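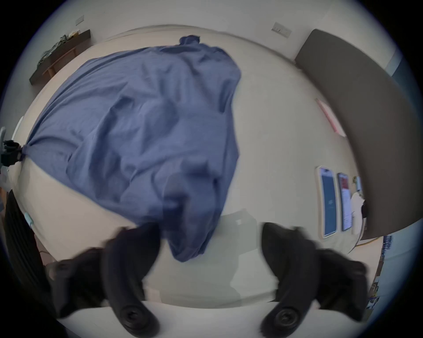
Manure Storage and Air Emissions Checklist
Egilsson Dairy, north site
Inspected by Biljana Petkov, 31 Oct 2024
Permit file 3774

Mark each item OK, Fix or N/A. Comments go under the item. Anything marked Fix needs a name beside it before the sheet is filed.

1. Storage and lagoon

Freeboard marker in place and readable: OK
Marker was repainted in July.

Liquid level below the marker: OK

Berm free of burrows, slumps and woody plants: Fix
Burrow on the east berm near the pump pad. Fill and tamp. Willow shoots on the same side have been cut before and are back.

Inlet pipe clear: OK

Surface crust present: OK
Crust is thin at the inlet end. Leave the agitator off until the next pump-out.

2. Barns and alleys

Scrapers running on schedule: OK
Log is complete.

Ventilation fans clean, belts tight, guards on: Fix
Guards are on. Two belts in the freestall barn are glazed and should be replaced. Louvers on the west wall stick half open.

Floor drains open: OK

Bedding dry, wet spots removed daily: OK

Gas monitor at the reception pit working: Fix
The Fokon unit powers up but the calibration sticker is out of date. No one goes into the pit or leans over the open hatch until it has been calibrated. Use the portable meter for any work at the hatch.

3. Digester and flare

Cover free of tears and pooled water: OK
Some rainwater at the south corner. Pumped off during the visit.

Flare igniter tested: OK
Lit on the second try. Gekine is to look at the electrode on the next service call.

Gas meter reading recorded: OK
788 on the sheet, same as on the dial.

Condensate traps drained: OK

Warning signs posted at the gate and the blower shed: Fix
Gate sign is fine. The shed sign has faded and can't be read from the path.

4. Land application

Setbacks flagged at ditches and wells: OK

Spreader calibrated this season: OK

Field records match the nutrient plan: Fix
One field has loads written down with no application rate. The driver should have it in his notebook. Enter it before the annual report goes out.

Neighbors told before spreading: N/A
No spreading planned this month.

5. Records for the emissions report

Herd count by group, month by month: OK
Dry cows and heifers are now on separate lines, as asked last time.

Feed ration sheets kept: OK
Prurum additive is listed with start date and daily amount. Keep the delivery slips with the ration sheets. They are in a drawer in the parlor office at present.

Fuel and power use logged: OK
The 1000 gallon diesel tank has its own page. Gasoline is still mixed in with the shop account and should be split out.

Odor complaints logged: OK
None since the last visit.

Follow-up

Replace fan belts, free the louvers.
Calibrate pit monitor. This one comes first.
Fill burrow, cut willow.
New sign for blower shed.
Complete the field record.

Send a copy of the calibration certificate when it comes in. The other items can be checked at the next regular visit.

B. Petkov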